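Home | Guides | Cells & Benches | Safety | Downloads | Search

Print this page | E-mail this page

Setting up a sorting bench for a two-armed robot: the house rules

The rules below are the ones we use at Flenau for benches where two arms move small metal parts from one tray to another. They were written after the Rutima project, during which we broke most of them before they existed. Local law and the maker's manual come first. If either disagrees with this page, the page loses.

Before power-on

1. Cover the table in one plain color and pull the cover flat. A wrinkle is a small hill, and a gripper coming down on a hill reports a part that weighs as much as the table.

2. Mark the zones with tape. Yellow, please. We had a lively month of everyone choosing a favorite color, and by the end the bench looked like a board game with no rules. A taped zone stays clear unless the job sheet says what goes in it. Your coffee is never on the job sheet.

3. Set the trays side by side and write down which one is the source. Leave at least 45 mm between the rim of any tray and the nearest tape.

4. One part to a cell. Two nuts in one cell will be picked as a single very ugly nut. They may lie flat, stand up or lean, if the job allows it, but write down which.

5. Walk each cable with your hand from gripper to base. Move the arm to its farthest reach and walk it again. A loop that clears the tray at rest may well sweep it at full stretch.

Running

6. First run at low speed, up to 18 percent of the rated figure, with one person at the stop button. "At" means a hand's reach. It doesn't mean in the same building.

7. Only one arm over a tray at a time. The second waits at the near edge, fingers outside the cells, until the first has cleared.
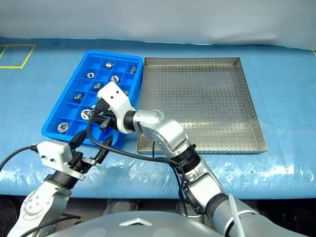 8. If a part drops, stop both arms before you reach in. Yes, both. Yes, even if the other one is only waiting. Waiting is a program state, and programs move on.

9. Count parts in and parts out at the end of every batch. The Pärn bench once logged 1,339 clean picks in a row and lost a washer on the next one, which we found in a shoe.

Signing off

10. Park the arms, then cut power, in that order. Fill in the Lendo sheet while you still remember the run. "Fine" is not an entry. Keep the last 4 sheets at the bench and send older ones to the shared drive.

Changes to these rules are read out on Wednesday before the first shift.

Contact | Copyright Flenau Bench Guides | Back to top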